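Plier un torchon : où en est-on ?

30 mars 2025

Je reprends la question laissée ouverte dans mon billet sur les lignes d'emballage de Moltach : une machine peut-elle tenir une cuisine ? Dans l'atelier, la pièce arrive toujours dans la même orientation, à la même cadence. Sur un plan de travail domestique, rien n'est garanti, et le textile reste le cas le plus défavorable.

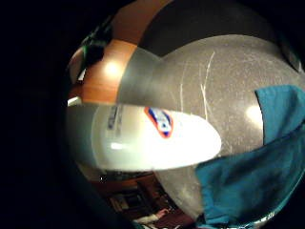
Un objet rigide se décrit par 6 paramètres : trois de position, trois d'orientation. Un tissu froissé n'a pas de pose au sens strict. Il faut estimer une configuration, repérer un coin ou un bord exploitable, puis saisir une seule épaisseur. Les préhenseurs à deux doigts y parviennent mal dès que le pli se referme sur lui-même. La fiche technique d'Imhof annonce un effort de serrage, une course, une répétabilité, et ne dit rien de la saisie des matériaux souples.

L'autre difficulté est optique. Un plan sombre et brillant renvoie l'éclairage du plafond, et la caméra de poignet perd une partie du contour au moment où elle en aurait le plus besoin. Un récipient blanc en gros plan sature tout aussi vite. Zendance propose une correction d'exposition par zone – je ne l'ai pas encore essayée.

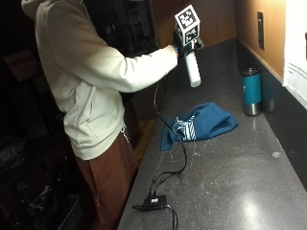
Reste la question des données. Les démonstrations faites à la main, avec un outil instrumenté, coûtent moins cher que la téléopération d'un bras complet, mais la main humaine compense sans y penser : elle tire, lisse, reprend. Une politique apprise sur ces gestes reproduit la trajectoire et manque souvent la correction.

Mon estimation, donc : le tri d'objets rigides est accessible, le torchon posé en vrac ne l'est pas encore à un coût raisonnable. En avril, je comparerai 2 jeux de doigts sur le banc de Bomport, avec 10 essais par tissu et le même éclairage pour tous.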